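# Lesezeichenliste (Textanalyse)

Unter einer Lesezeichenliste, auch Konkordanz genannt, versteht man ein Verzeichnis aller Fundstellen eines Wortes samt seiner Nachbarwörter. Ich schreibe diesen Artikel für unser kleines Wiki, weil mich ständig Leute fragen, was ich da abends eigentlich treibe (und weil ich das Thema einfach liebe!).

## Wie das funktioniert

Man nimmt einen Text, sucht ein Wort und lässt sich jede Stelle als Zeile ausgeben, das Suchwort immer schön in der Mitte. Links und rechts stehen ein paar Wörter Zusammenhang, bei mir meistens fünf. Im Englischen heißt das *keyword in context*, kurz KWIC. Sortiert man die Zeilen nach dem rechten Nachbarn, springen einem feste Wendungen sofort entgegen – das macht richtig süchtig.

Mein Übungstext ist ein Haushaltsbuch von 1769, das ich selbst abgetippt habe. »Leinen« kommt darin 39 Mal vor, oft direkt neben »waschen« oder »flicken«. Die alte Schreibweise macht Ärger: »Thür« und »Tür« sind für das Programm zwei verschiedene Wörter, also führe ich eine Ersetzungsliste mit.

## Programme

Ich arbeite mit Koketti, das läuft auch auf meinem alten Laptop. Astmont kann mehr, vor allem Grundformen erkennen, dafür habe ich einen halben Februar gebraucht, bis die Umlaute stimmten. Beide lesen reine Textdateien in UTF-8. Bei Koketti ist die Ausgabe auf 1000 Zeilen begrenzt, und für »und« reicht das natürlich nie!

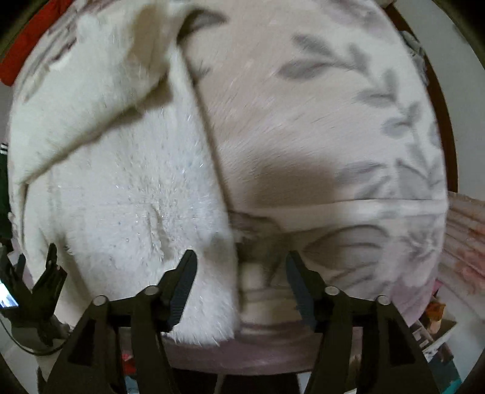
## Grenzen

Eine Konkordanz zeigt Stellen, deuten muss man sie selbst. Ironie erkennt sie nicht, und bei mehrdeutigen Wörtern wie »Decke« oder »Bank« sortiere ich von Hand nach. Für die Sammlung Stondolden waren das 1268 Zeilen, zwei Wochenenden und sehr viel Tee.

## Siehe auch

- Kollokation
- Stoppwortliste
- Lemmatisierung

Zuletzt von mir überarbeitet: 27.04.2024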